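Zaddale Cellars – tasting room walk-through, monthly
January, Wednesday, before open
Done by: L. Ramalho
With: F. Gallardo (bar side), C. Bettencourt joined for patio

OK = fine, FIX = needs doing, N/A = not checked

ENTRY AND PARKING
Front steps, handrail – OK. Rail is tight again after last month.
Ramp – FIX. Moss on the shady side, slick. Needs a scrub before the weekend crowd.
Path lights – FIX. 3 out, all on the vineyard side. Fulgencio has bulbs in the truck.
Occupancy sign (77 persons) – OK, posted, readable. Club release parties get close to that so whoever is on the door keeps the clicker.

TASTING BAR
Floor mats – OK but curling at the sink end. Watch it.
Glass rinser – OK. Drain slow, cleared it while I was there.
Chipped stems – FIX. Pulled 11, mostly the Pinot bowls. Tossed, not set aside "for staff". Reorder with Idell.
Dump buckets – OK, clean, no cracks.
Corkscrews and foil cutters – OK. One cutter loose in the towel drawer again, please put them back in the tray.
Broken glass bin – FIX. Has a lid now but no label. Benedita to make one.

FOOD PAIRING TABLE
Cheese fridge temp log – FIX. Two days blank. Fridge itself reading 38, fine. Fill in the log every morning even if we're not plating.
Allergen cards – OK for the winter flight. Nut card missing for the new Meireles chocolate pairing, Clementina is printing it.
Racks and display stands – OK. Ran a hand along edges and corners, no sharp ends. Stands stay back from the table edge, guests lean on evrything.

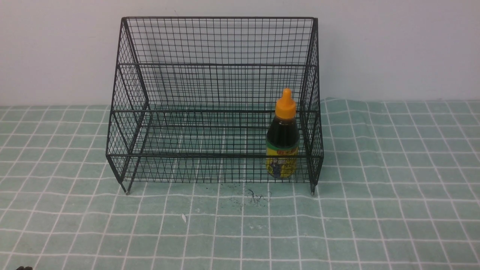
Black wire mesh rack on the grid-print tablecloth.

Tablecloths – OK, hems clear of the floor. Clip the corners when the patio doors are open.
Candles – N/A, not out for daytime.

BARREL ROOM (tour stop)
CO2 monitor – OK, tested, alarm loud enough to hear from the door.
Fan – OK. Rattles on high. Not a safety thing yet but put it on the Anora service list.
Hose across walkway – FIX. Same comment as last time. Coil it before the first tour, not after.
Barrel chocks – OK, all rows.
Floor drain covers – FIX. One rocks when you step on it. Cone on it for now, tours go round the left.

PATIO
Umbrellas – OK, bases full. Close them if its gusting, don't wait to be asked.
Heaters – OK, hoses soaped, no leaks. Spare tank stored upright outside – good.
Chairs – FIX. One with a split slat, moved to the shed.
Fire pit screen – OK.

EXITS AND FIRST AID
Back exit – FIX. Cases stacked inside the door again. Moved them myself. Keep it clear, club pickup boxes go in the office.
Extinguishers – OK, tags current, gauges in green.
First aid kit – FIX. Low on the big bandages and no burn gel.
Exit lights – OK on battery test.

COMMENTS
Better than last month overall. Hose and back door are repeats so I want those gone by next round. Conceição asked about a second handwash sign by the pairing table, yes go ahead.
Ramp comes first, then the drain cover, then glasses. Everyone else initial next to your item when its done and leave the sheet on the clipboard by the office phone.

Signed: L. Ramalho
Copy to: B. Cardoso, C. Carrilho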